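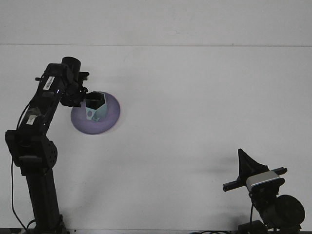 Teal cup on the purple dish, white table.

Print this message | E-mail this message

From: Kieran Gosling
To: Small Tables list
Subject: Re: cups for the December tea – dish or no dish?

Hi all,

Sorry for the slow answer, I've been up to my elbows in boxes since the weekend and my kitchen bench has disappeared under other people's crockery. Stuart asked a fair question last time and I wanted to have a proper go at it before I opened my mouth.

Stuart Whitlock wrote:
> Kieran, before you order anything, can we settle whether the little
> six-sided cups are going out with a dish under them or straight on
> the table? I'm for straight on the table. The dishes are one more
> thing to wash, one more thing to carry up from Bodlow, and last year
> half of them ended up with biscuit crumbs and nobody's cup anywhere
> near them. Also what colour are they? You said blue and the
> Demska list says green.
> Stuart

Colour first, as that's easy. They're teal. Pale teal in good light, and more of a blue-green down inside where the light doesn't get to. I can see how you'd land on blue and how the Demska people would land on green, and I'm not going to fight anyone over it. If you're matching serviettes, take a cup with you to the shop, don't try to do it from memory. I did it from memory and I now own a packet of 50 serviettes the colour of toothpaste.

The dish is a soft lavender-purple, round, quite flat. I wasn't sold on that with teal when I first got them out, I thought it'd look like a kid's birthday party, but on a plain white table it's lovely! My neighbour came by to borrow the ladder and asked where I'd bought the set, and it isn't a set at all – the dishes came from the Midtbø clear-out and the cups are the ones Vovar had going cheap.

Now, with or without. My thinking goes like this. Those cups are small, and on a big white tabletop a small pale cup gets a bit lost, especially if you're coming at it with a plate in the other hand and somebody's grandchild hanging off your elbow. Put a purple circle under it and you know where your cup is. It also gives you somewhere to rest a teaspoon, and it saves the tabletops, which you'll remember I spent two evenings scrubbing after the beetroot dip. 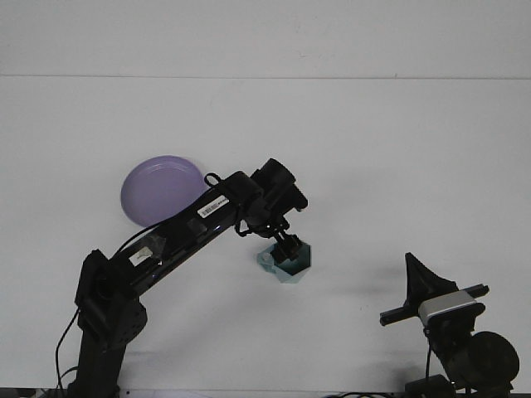 Against all that, Stuart's right about the washing up and he's right about the carrying. Dishes are heavy in a box once you get past a couple of dozen, and the stairs at Bodlow haven't got any kinder. And I'll give him this as well, the cup does look neat on its own. You notice the six sides more when there isn't a round thing competing with it.

So how about we split it? Dishes on the tables where people sit down and stay put, no dishes on the long table by the urn where everyone just grabs and goes. That'd halve the carrying and I reckon it'd get rid of most of the crumb problem too, as it was the long table that was the worst for it. I'm happy to bring the sit-down lot in my own car so they don't have to go in with the main load.

A couple of bits on handling while I've got you. Pick them up from the top rim when you're setting out, it's much easier to get them down squarely in the middle of the dish that way. If you grab them round the sides you have to let go awkwardly and they skate off centre (ask me how I know). And please don't stack them more than a few high in the boxes, the corners catch on each other and then you're standing there at half past eight twisting them apart with a tea towel.

Storage is sorted, by the way. The cups are going on the second shelf in the locker, number 861, same one as the tablecloths. Key's on the hook inside the pantry door. Could whoever has the other key let me know, because I've only got the one and I'm sure there used to be 2.

Stuart, if you're still dead against the dishes have a think and sing out, I won't be offended. I'd just like to know before I wash the lot of them.

Still need somebody for milk.

Cheers,
Kieran

Back to top | Contact the list owner | Copyright remains with the authors of individual messages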